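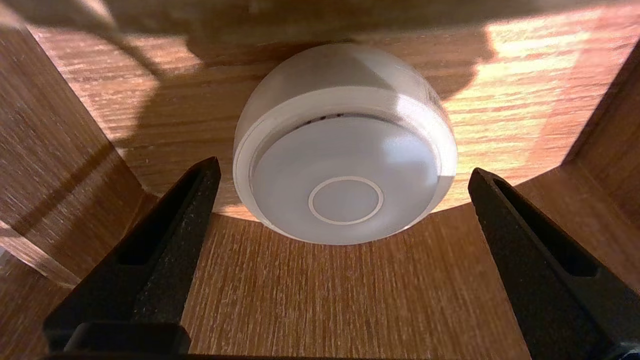
Round nightstand with drawer: corded phone and cord routing
Forum: Guest Room Fit-Out > Case Goods
8 replies

slidemount
We are fitting 193 rooms at the Nurkbridge property with a round nightstand, light oak finish, single drawer, raised lip around the top. The tables are Pritine. Each one has to carry a corded desk phone and a small white puck. The drawer has a curved front that follows the top, and it opens on a metal slide under the side panel.

The problem is the handset cord. On a square table I would push the phone to the back and let the slack lie behind it. On a round one in a corner, the back of the top touches the wall at one or two points and there is a wedge of open space on each side. The coil finds the wedge. Once it hangs over the lip it can end up level with the drawer.

Looking for a placement rule that housekeeping can follow without measuring anything.

bevel_and_bore
Which side is the handset on? If it's a left cradle, the cord leaves on the left and you want the phone as far right as it will go. The puck can sit anywhere.

slidemount
Left cradle. Moving the phone right puts the keypad away from the bed in half the rooms, as the plans are mirrored.

kabbaj_fan
Wall mount the phone. We did it on the last Kabbaj refresh and stopped having this conversation.

slidemount
Not in scope. The wall finish is already signed off and the Drorkoron handsets were bought as desk models with no bracket.
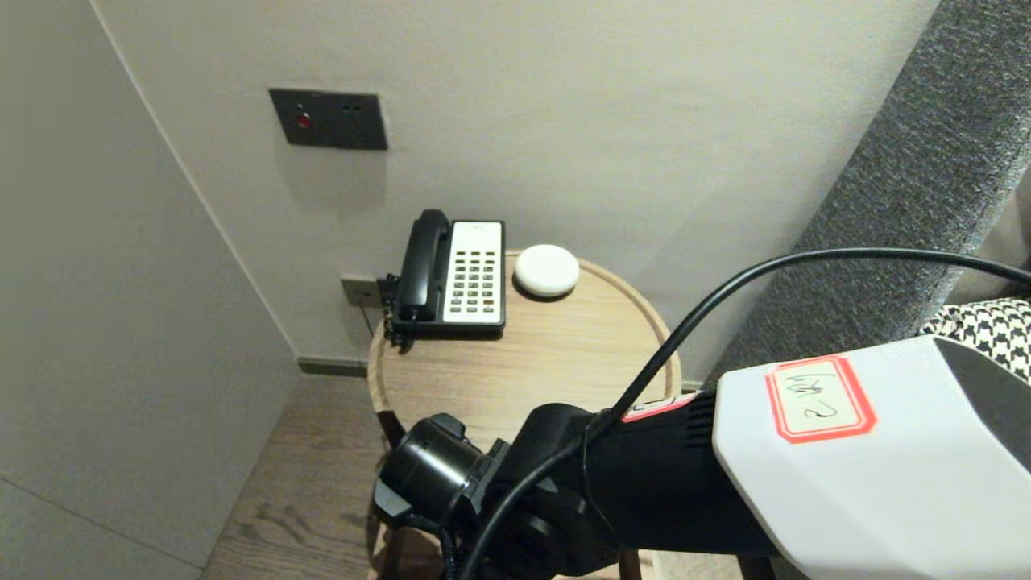
Cord slack is the part I can still control, so I set up one corner and tried the rear left position. The phone goes close to the wall with the handset cradle on the left. The outlet is just above the tabletop, behind the left side of the phone, so the plug stays reachable without moving the table. The coil still drops over the edge at the lower left. I'd call the arrangement acceptable for reach and poor for cord control. The puck went to the right of the phone near the back rim and causes no trouble there.

ohm_on_the_range
The outlet height is a bigger issue than the cord in my view. A plug just above the top gets hit by the phone body every time somebody slides it back to dust. Use a right-angle plug or leave a gap. If you leave a gap, mark it with a felt pad on the base so it stays consistent.

bevel_and_bore
Disagree on the felt. A pad makes the phone easier to slide, and sliding is what you want to stop. Use rubber feet. Most desk phones have them and they wear smooth.

ohm_on_the_range
Fair on friction. My point about the plug stands.

slidemount
Right-angle plugs are possible. Each swap takes an electrician out of another room, so I'd want it done in the first batch of 60 or left alone for the whole job. Rubber feet can be replaced by anyone.

On the drawer, I checked travel with the phone still in place on top. A curved front sticks out farther at the middle than at the ends, so a cord hanging near the end of the front has more room than I assumed from the drawing.

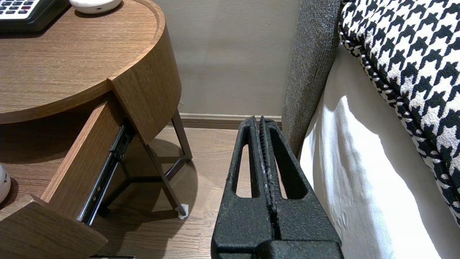 The risk is on closing. With the drawer pulled out, anything dangling beside the box can swing in behind the front and get pinched when it goes back. The slide runs along the underside of the side panel, and I would prefer to keep a coil away from the rail as well. I am now considering a shorter coil so that it can't reach the drawer at all.

kabbaj_fan
Shorter coil means the guest sits up and the base comes with them. You will be replacing dropped phones.

slidemount
Depends on where the pillow is. The nightstand stands beside the head of the bed in every layout we have.

bevel_and_bore
Adhesive cord clip under the lip, left side, toward the wall. One clip, coil passes through the first few turns, remainder lies on top behind the phone. It doesn't limit reach much because the free end is still most of the cord. Allow 15 minutes per room the first time, including wiping down the finish so the adhesive takes.

ohm_on_the_range
Test the adhesive on the veneer first. I have pulled clips that took the topcoat with them. Leave the sample on for 60 days if the schedule lets you.

slidemount
Schedule does not let me, but there is a spare top in the store that can carry a clip from now until the first rooms are handed over in May. For the mock-up I'll fit new rubber feet, the existing coil and one clip on the wall side. Plug swap goes to the electrician as a priced option. I'll post the pull result on the topcoat when I have it.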